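Drinks and snacks corner gets a tidy home at the Ladgate reading rooms

Wed 28 February

Anyone who has climbed the stairs at the Ladgate reading rooms on a rainy afternoon will know the problem with the refreshments. Bottles on the windowsill, bottles under the coats, a tube of crisps balanced on the radiator and a queue of thirsty people asking one another where the mint tea has gone! So it is a real pleasure to report that the new drinks and snacks corner opened this week, after a good deal of talk going back to November, and that it is already proving a very popular stop between the newspapers and the language tables.

The corner is the work of Xiaoqing Jin, who has run the Tang conversation club in the building for 7 years and has heard every possible complaint about the old arrangements in that time. Her idea was a simple one. Put everything that people like to drink and nibble in one place, keep the labels facing outwards so that learners can practise reading them while they choose, and top it all up before each session so that the last person in the door has as much to pick from as the first.

"People are shy when they arrive, and then they get talking over the bottles," she told us, over a cup of something hot and very sweet. "Somebody asks what a word on the label means, somebody else has a go at it, and before you know it the two of them are sitting together for the rest of the evening. I could plan lessons all week and not get that to happen so easily."

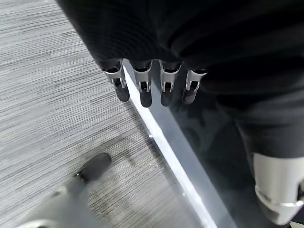
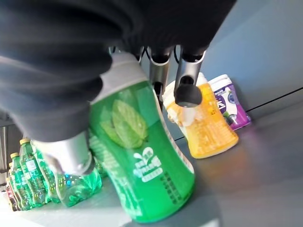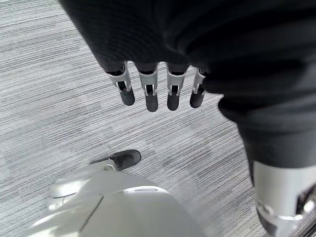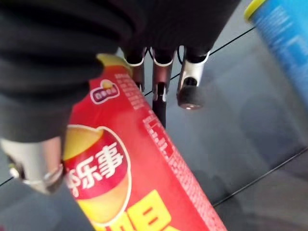 Second picture: the green bottle with mint leaves on its label, with yellow-orange and purple-and-white ones alongside. Fourth picture: a red canister of Lay's with its yellow lid.

The choice of drinks was put to the members, and it is fair to say that feelings ran high (there is a fruit drinks party and a tea party, and neither gives much ground). Hongjun Lu, who looks after the buying, ended up with a list that covered both sides of the room and several sheets of paper, and he has promised to go through it again once he has seen what goes quickly and what is left standing. He would like it known that he has read all the notes pushed under his door, including the long one about crisps.

The crisps, in fact, were nearly left out altogether. There was some worry about crumbs on the carpet, which had a thorough clean before Christmas and is still much admired, but it was agreed in the end that tubes with a lid were a fair answer, and that anyone opening one should finish it with friends or put the lid back on properly. A dustpan hangs behind the door for the rest of us.

Money for the corner came from the autumn book sale, which raised £300 on the day, and from Zemance, the stationery shop on the ground floor, which has kindly lent a set of shelves for the spare stock. Prices have been kept as low as possible. Members of any of the clubs can help themselves and drop their coins in the tin, and children with the Hirkau story group have their drinks free of charge when they come with a grown-up.

The corner is open whenever the reading rooms are, with the last call for drinks 20 minutes before closing so that the bottles can be gathered up for recycling. Suggestions for new flavours can be left at the front desk, in any language you like. Please write clearly, as Mr Lu has mislaid his reading glasses again and is borrowing a pair from lost property.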